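An open day at the extension lead works

There are people who spend a free Wednesday in November at the seaside. I spent mine in an industrial unit on the edge of Lomby, looking at power strips, and I went of my own accord.

Clullska opens its doors once a year. You put your name down on a form, you get a reply a fortnight later, and you are told to wear flat shoes. Our party was 13 people, among them a retired electrician, two students who had thought it was somewhere else, and a couple from Plurach who do a factory every autumn and had views on all of them. Last year's was a biscuit works. They brought it up a good deal.

We were met by Romana Kolář, who runs the assembly side and has the voice for it. She handed out lanyards and asked us not to lean on anything. There was a short film about the history of the firm, with a lot of drone shots of the car park, and then we went through the swing doors to the floor.

The first stop was moulding. Pellets go in at the top, there is a thump, and a casing drops into a tray. Romana Kolář told us the line turns out 2,000 of them on a decent shift, and I have to say that after watching four or five I felt I had the gist. The electrician stayed put. He wanted to know about the wall thickness, and he got an answer, and then he wanted to know about the ribs. We left him there and he caught up at the cable store.

The cable store is worth seeing. It smells like a new shower curtain and the drums are stacked to the ceiling on racking by Dağdelen, who also supply the little yellow trolleys. One of the students asked how much cable was on a drum. 170 metres, we were told, and he wrote it down as if it might come up later.

After that came assembly, where it is quieter and people work sitting down. I had expected more going on inside a multi-way lead. There are brass strips, a switch, a small board for the USB end, and a great deal of empty space that you have paid for. The woman at the bench nearest us closed one up while holding a conversation with somebody behind her about a boiler. I couldn't have done it in silence with the instructions open.

Tea was at half past two, and the finished goods were out in the room next door on white tables, so that visitors could handle them before being shown where the shop was. 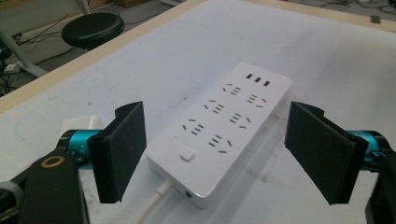 I own several extension leads, all of them bad, and this was the first time I'd thought of one as having been designed. Putting the USB ports up at one end, away from the sockets, is sensible enough. The sockets go two by two, and they take either two pins or three, which explains why each of them looks like a small argument between neighbouring countries. The switch is a square white thing in the corner of the top face. I asked whether it shouldn't be red and light up, as mine does at home, and was told that people put these in bedrooms now and don't care to be looked at.

Jarmila Tóth, from the design office, took the questions. The couple from Plurach wanted to know why, if you plug in one fat adaptor, you lose the socket beside it. She had plainly been asked this before. The answer was to do with the size of the casing, the price of the casing, and the fact that adaptor makers don't ring up to discuss it. She said they had once tried a longer model with generous gaps and the shops complained that it wouldn't fit on the hook.

She was also good on glossy plastic. Customers prefer it in the shop and regret it by the weekend, when it has every fingerprint in the house on it. The matt version wears better and sells worse, and so the glossy one stays. I found this more depressing than it was meant to be.

The last room was testing, which everybody had been waiting for, as the word "overload" had been on the leaflet. We saw a plug being pushed in and pulled out by a machine, over and over. We saw a cable being bent. The overload rig was being serviced. There was a cabinet of casualties from earlier years, though, some of them melted into quite attractive shapes, and the electrician came into his own and explained to the rest of us what each owner had done wrong. Usually it was a heater.

The shop is a trestle by reception. I bought a six-way to replace the one behind my television and was given a tape measure with the firm's name on it.

If you are thinking of going: the number 46 bus stops at the gate, but only until five, and the tour overran. Bring a sandwich. The biscuits at tea were, I'm told, nothing like last year's.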